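Nornel Student Robotics Project: Spring Progress Report to the Toma Fund

Reporting period: January through April

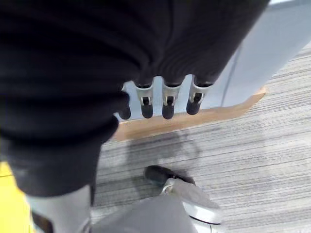
1. Where the project stands

The fabric handling team is on its second semester of funding. The goal in the proposal was a robot arm and hand that can pick up a piece of clothing, hold it and place it at a marked spot, with students doing the programming and most of the upkeep. Picking and holding are in regular use. Placing works on the bench but is not yet dependable on furniture, and that is what the rest of the semester is for.

The team meets after school and on Saturday mornings. There are 12 students this term. Four are in their second year and run the sessions on calibration and safety. The rest joined in January and have now passed the arm safety check.

2. Work completed

The students recorded 227 practice runs this period with black fabric. Dark cloth was left out of last semester's work because the wrist camera had trouble finding its edges, and the fall report listed this as an open issue. New lamps and a change to the exposure settings have taken care of most of it. Folds that lie on top of one another are still hard for the software to tell apart.

Of those 227 runs, 47 ended in a drop. Most of the drops happened while the arm was turning, so the students slowed the turn and wrote a short pause into the program after the grip closes. They have not run enough trials since then to report a new drop rate.

We also replaced the finger pads. The old set had worn smooth on one side, which let thin fabric slide. Pad wear is now checked at the start of each session and written in the log.

3. Spending

We spent $882 this period. The largest item was the pad set and spare cables from Iteck. The remainder went to lamps, a second emergency stop button and a box of test garments from a thrift store. Receipts are attached in the order they appear in the ledger. No money was moved between budget lines.

4. Problems and delays

Two weeks were lost in February when a wrist cable failed and the replacement was on back order. The students used the time to rewrite the logging script – the old one overwrote files when two people saved at once. We now keep a spare cable on the shelf.

Attendance dropped during the spring play. We do not plan to change the schedule, but next year's calendar will leave that week free.

5. Next steps

The team has entered the handling event at the Paulauskas Student Robotics Meet in May. The event asks for three garments moved one at a time onto a low surface. Before then the students need to finish the placing routine, repeat the dark fabric trials at the slower turn speed and write the two-page technical summary the judges require.

We are not asking for additional funds this semester. A request for next year will follow after the meet, and it will probably include a second wrist camera. The final report will have the full run log and the students' own write-ups.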